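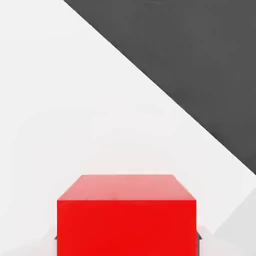 Equipment budget is in for November and we're doing the grasping work in sim before we buy a single arm. So happy about this!

Plan so far: 3 arms on the list, one order. Ketilsson quoted us $784 per gripper, Vitbridge $339 with a 50-day wait. I'd love to try both – just not with our money yet.

Birthe Vídalín talked me into pricing spare fingertips now (she's right, I always forget spares and then pay rush shipping).

Next up is mounts and cables, my favorite boring spreadsheet. If you've bought grippers for a small lab, what did you wish you'd ordered two of?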